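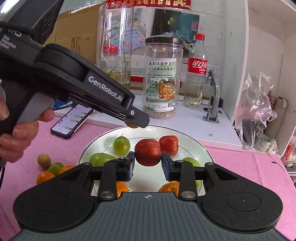
Picking up fruit with hand-held grippers.

How a Packing Robot Learns to Hold Fruit

A robot is a machine that can sense something, make a decision and move. Automation means giving a machine a job that people used to do by hand. In a packing house, the job might be lifting fruit from a tray and placing it in a box.

Tsoukalas is a packing house that fills mixed fruit boxes for shops and hotels. It employs 16 people on its packing floor. Until last January every box was filled by hand. Now one of its packing lines has a robot arm called the Werkel, built by a company named Navstead.

Why fruit is difficult

Factory robots have handled metal parts for many years. Metal parts of one kind are all the same size and shape, and they do not bruise. Fruit is different. A guava is much wider than a jujube. A fresh tomato has smooth skin, and an older one may be wrinkled. Some fruits have stems that get in the way. If a robot squeezes too hard, the fruit is damaged. If it squeezes too lightly, the fruit drops.

It would take a very long time to write a separate rule for every fruit. Engineers use a different method called learning from demonstration. A person does the task many times, the movements are recorded, and a computer program looks for patterns in the recordings.

The hand-held gripper

A gripper is the part of a robot that holds things. It does the work of a hand. Most robot grippers are attached to an arm, but a hand-held gripper is attached to nothing. A person holds it by the handle and opens and closes the two fingers.

The fingers are joined to the body by a linkage, a set of stiff bars connected at pivots. A pivot is a point that lets a bar turn. When the bars turn, the fingers move closer together or farther apart. Soft or rough pads on the fingertips can help them hold a smooth surface.

The person doing the task uses the gripper instead of bare fingers. The recorded movements are then ones that a robot with a similar gripper can copy.

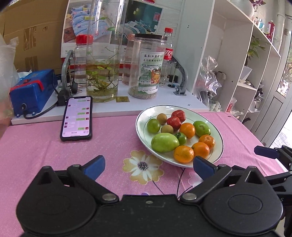
A practice task is made of short steps. Move the gripper over the plate. Choose one fruit. Lower the fingers on either side of it. Close them, lift, move to the new place and open them again. One complete set of steps is called an episode. Fruits of different sizes are mixed on the same plate, so the program has to deal with a large one lying against a small one. Between episodes the fruit is moved around. If every fruit stayed in one place, the program might learn the place and ignore the fruit.

Seul-gi Hyun records episodes for Navstead. On a normal working day she completes 136. The first version of the Werkel's program needed some 2000, including a number of failed grips. Failed grips are kept and labeled, and the program uses them to learn which movements to avoid.

"The hardest habit to lose is hurrying," she says. "A fast grab looks fine to me, but the recording is no use if the fingers were never lined up."

What changed for the packers

The Werkel fills the bottom layer of each box. People still fill the top layer, where the fruit must be turned so that its best side shows. People also remove fruit that is soft or split. The robot does not do this well yet.

Some jobs at Tsoukalas are new. Two packers now work as line minders. A line minder watches the robot, clears dropped fruit and presses the stop button if something is wrong. Both had to take a training course first. Other packers spend less time bending over deep boxes and more time checking fruit.

Not everyone likes the change. The robot works at a steady speed, and the people next to it have to keep up. After complaints, the line was slowed down in the afternoon. Packers also asked what would happen to their hours if a second robot arrived. The company has promised to discuss it with them before buying one.

Words to know

Automation: using machines to do work with little help from people.
Episode: one recorded try at a task, from start to finish.
Gripper: the part of a robot that holds objects.
Linkage: stiff bars joined so that moving one moves the others.
Pivot: a point around which something turns.

Contact the editors | Copyright Maletti Young Readers | Back to top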